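Ticket: Downloaded issues show wrong page order in Biveck reader
Product: Biveck comics app, tablet version
Series affected: Tirnport, Dhanial
Status: Resolved, monitoring

Sun 3 April
Customer has a library of 1,643 issues synced from the desktop app. After the March update, 101 of them open with the pages out of order. Most are from the Tirnport run. Issue 3 of Dhanial opens on the letters page, then jumps to the middle of the backup story. Streaming the same issues shows them correctly, so the source files look fine.

Asked customer to sign out, restart and sign in again. No change. Asked for the app log and the storage screen. Log received, 793 lines, mostly repeated warnings about a missing page index.

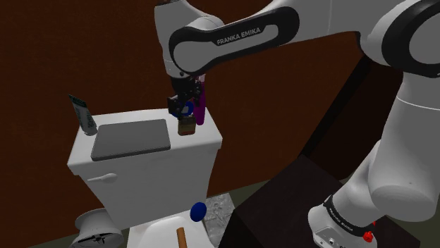

Page order on the tablet comes from a small index file saved next to each download. The March update moved those files to a new folder and skipped any title with a variant cover. Test copy for this ticket was a variant cover set on a blank issue. With the old index in place it opened as page 12. With the index deleted, the app rebuilt it and the cover went back to page 1.

Steps sent to customer:
1. Open Settings, then Storage, then Downloads.
2. Choose "Clear page index". Do not choose "Clear all downloads" - that removes the issues too.
3. Close the app fully and open it again on Wi-Fi.
4. Leave the library screen open until the progress bar goes away.

Customer reply: Tirnport is fixed. Dhanial issue 3 is still wrong, and the Vullbridge crossover special now shows its cover twice.

Removed and downloaded Dhanial 3 on our side. Opens correctly. The special really does have two covers in the publisher file, one for each series, so that one is not a fault. Told customer to download Dhanial 3 again and keep the special as is.

Customer confirms Dhanial 3 reads in order. Reading progress was lost on that issue only. Index bug passed to the app team, ticket stays open until the next update is out.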